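Guest Room Safety Walk - September round, with comments

Property: Stomelholm guesthouse, upper floor
Form: Conneely room sheet, our own edited version
Key: OK = fine as found. FIX = put right on the spot. JOB = goes on the work list.

I love doing this walk. A guest room looks so simple until you get down on your hands and knees in it, and then there's a whole world of cords, hinges and loose screws down there! I've written my comments out in full this time so the next person can see how I decided.

1. Door and lock

Door closes by itself from halfway open - OK
Latch catches without a push - JOB
Inside bolt moves freely - OK
Escape map on back of door, right way up, right floor - FIX

The latch is so close. It catches nine times out of ten, but on a fire door that tenth time matters, so it goes on the list. The map was for the floor below. Easily done when you print the whole stack at once, and I've swapped it.

2. Smoke alarm

Test button - OK
Date on the casing still good - OK
Nothing hung from it or near it - OK

Lovely loud alarm. I tested it a bit after 10 a.m., well clear of anybody's lie-in. Please keep to that. A guest once had their first ever Wanidska breakfast interrupted by our siren, and I still feel bad about the eggs.

3. Window

Restrictor holds when pushed firmly - OK
Handle tight - FIX
Blind cord on its cleat, no hanging loop - OK

Quarter turn on the handle screw and it's solid again. Push on the restrictor with your whole arm, please, a fingertip tells you nothing.

4. Floor and walking route

Clear path from bed to door in the dark - OK
No raised boards or proud nails - OK
Rug lies flat, grip underneath still sticky - JOB

I do this one with the lights off and my socks on. Really! You learn the room in a way you never will with the lamp lit, and your toes will find a raised nail long before your eyes do. The rug grip has collected so much lint that it slides like a sled. New grip needed, and the roll in the store cupboard is the right width.

5. Furniture, including bedside

Drawers run smoothly and can't be pulled right out by accident - OK
Drawers left shut after cleaning - see comment
No splinters or sharp edges at shin or hip height - OK
Tall pieces fixed to the wall - OK
Phone cord kept on the tabletop, never trailing to the floor - OK
Rocking test, one hand on each top corner - OK

Drawers are my hobby horse. A drawer left open in a dark room is a bruise waiting for somebody, and it's the cheapest hazard in the house to get rid of. Open each one all the way, feel for the stop, look along the runners, shut it. For edges, run the back of your hand along the wood, which is much more sensitive than the palm. The Anell wax has done wonders for stiff runners, by the way, and a tiny dab is plenty.

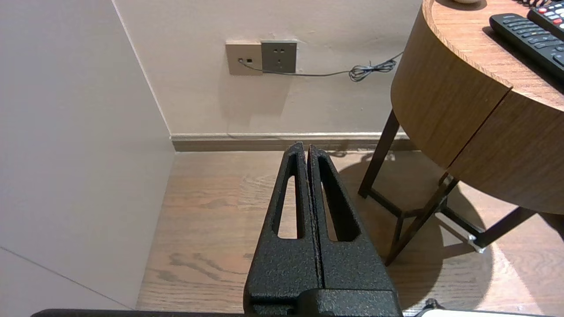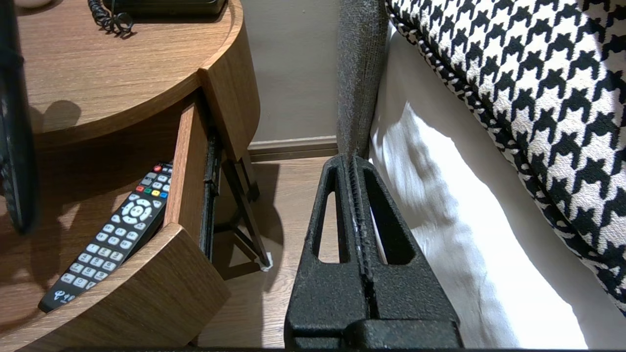 Phone cord and an opened drawer at the round nightstand.

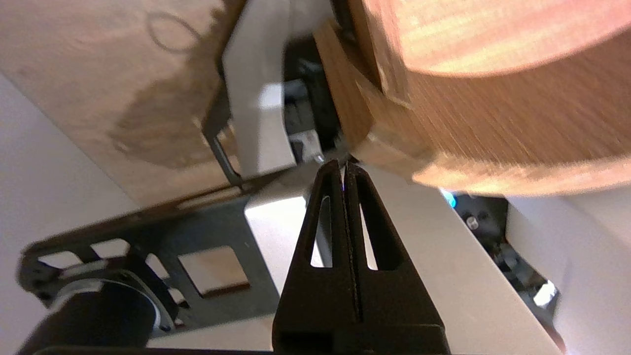

One of our cleaners wrote on the last sheet that she'd like the drawer check moved to the very end of the room, after the bed is made, as she is always knocking them open again with the vacuum hose. She also asked if we could stop waxing the runners on the same day as the floors, and she has a point about the fumes. I think both ideas are great and I've changed the order on the new sheet. Wax day for runners is now Monday.

6. Electrics

Sockets firm in the wall, no scorch marks - OK
Lamp cord whole along its full length - OK
Lamp bulb within the rating on the shade - FIX
Kettle base dry, cord short - OK
No adapters plugged into adapters - OK

The bulb was too strong for the shade. It gives a gorgeous light, I admit, but the shade gets hot enough to smell. Correct ones are in the box marked LAMPS, and the strong ones should go down to the laundry room where they're useful. Run each lamp cord through your fingers from plug to base with the plug out of the wall.

7. Bathroom

Grab rail takes full body weight - OK
Mat suckers all present - JOB
Hot tap doesn't scald after a full minute - OK
Door can be unlocked from outside with a coin - OK

Hang off the rail properly. If you feel silly, you're doing it right. The mat has lost a whole row of suckers along one side, so I've pulled it and put down the spare. We should order 16 and change the lot at once, since they were all bought together and the others can't be far behind.

8. Bed

Slats seated, none cracked - OK
Legs tight - FIX
Headboard doesn't move - OK

Two legs needed a turn with the hex key. Do them with the mattress off if you can find a second pair of hands.

Work list from this round

Adjust door latch
New rug grip, cut to size
Bath mats, order number 1081 in the Conneely catalog
Ask Wanidska if they can deliver the mats with the linen

Notes for whoever does the next one

Bring a flashlight, the hex keys, a coin, a rag and the wax. Start at the door and go clockwise so the comments line up from sheet to sheet. Write down what you fixed even if it took five seconds - the handle screw in item 3 has been tightened on three sheets in a row now, and that means it wants a new screw. I've only just spotted that while typing, so add it to the list above.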